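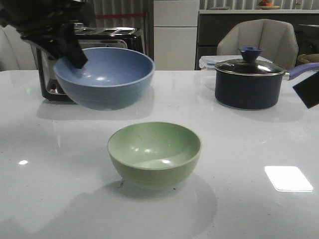 The open kitchen shelf, three months on

Readers of the last newsletter will remember that Roos De Graaf made a strong case for getting rid of matching crockery. Buy bowls one at a time, she wrote, in whatever colour and size you happen to like, keep them out where you can see them, and you will use them more and look after them better. She had plenty of post about it, most of it kind. I said I would try it for a season and report back, and I should admit that I went in doubting nearly all of it.

My own cupboard held a set of white bowls from Van Acker, bought when we moved to Skendton and never thought about since. They stack. They go in the dishwasher in the same two rows every evening. I put them in a box under the stairs and started again with a wide blue bowl and a smaller sage green one, both glazed stoneware, or so the woman at the market told me. I have no reason to disbelieve her, though I have noticed that everything with a speckle in it is called stoneware now.

First, the stacking. Two bowls of different widths will nest if the small one goes inside the big one, which is fine until you want the big one. By the end of the first week I had stopped nesting them and they stood side by side, taking up the space that six of the white ones used to. Roos says this teaches you to own less. Perhaps it does. It also teaches you to wash up before the guests have finished eating.

Then there is the matter of fine lines in the glaze. Ilona Tóth, who ran the pottery evenings at the hall until they stopped, wrote in after the last issue to say that a hairline in a glazed bowl may be only in the glaze or may go right through, and the eye is not much help in telling which. Her advice is to tap the rim with a knuckle and listen. A sound bowl rings and a cracked one gives a dull note. I have tapped every bowl in the house and can report that some ring more than others. If a line catches your fingernail, she says, stop putting hot soup in it and use it for keys.

On the colours I will give some ground. Porridge does look better in blue than in white. Tomato soup in the green one is a mistake. Whether any of this makes a person "eat more mindfully", as the leaflet that came with the Kirura shelf brackets claims, I could not say, but I ate the same amount and thought about the same things.

Hendrik Postma asked whether the idea extends to pans. He has a navy saucepan with a purple handle and would like to be told it is stylish. It extends to pans if you want it to. My doubts are the same, with one added — a coloured pan with a glass lid and a tall knob will not stack under anything, so it lives on the worktop whether you meant it to or not. Mine now shares the surface with the toaster, and between them they have taken the part where I used to chop onions. I chop onions on the draining board. Also, toasters shed. If you keep bowls next to one you will be rinsing crumbs out of them before breakfast, so store them upside down or find them another home.

What I will keep from all this is the wide bowl. It does for salad, for bread dough if the batch is small, and for pasta for two people who like each other. The white set has come back out from under the stairs, four of them at any rate, and the rest are going to the swap table. Toon Verbruggen has asked for first refusal and can have it.

Sanne Visser, meanwhile, has put in all Lostar shelving, wall to wall, and says she would never go back to doors. I have asked her to write to us again in September, when she has had to dust it for a while.

If you have a view on open shelves, or a bowl that has lasted you longer than it should, send it in by 08/05/2020. Short letters have the best chance of being printed. We still have two copies of Ilona's glazing notes to give away, and they will go to the first people who ask. Please say whether you would like yours posted or left at the hall.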